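Linen Service: Change of Arrangements

Residents of Mostyn House are advised that the bed linen exchange will move to Tuesday from September. Bedding should be at the ground-floor store by 16:00. 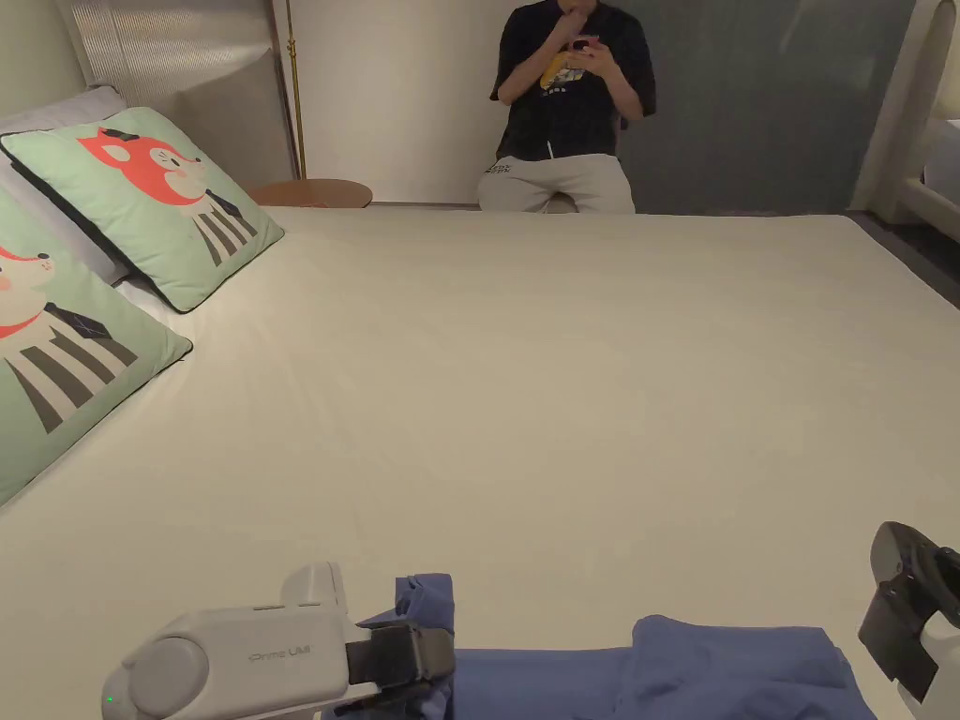
Pale green cushions on a made-up bed, Mostyn House.

Sheets and pillowcases remain part of the standard exchange. Decorative cushions are personal property and should be kept back.

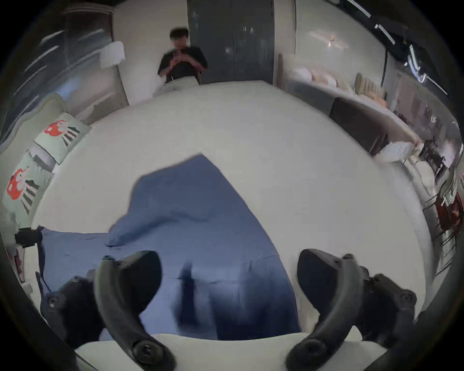 Blankets may be handed in separately, folded and labelled with the room number. Enquiries should be addressed to Yi-chun Liao in Room 4.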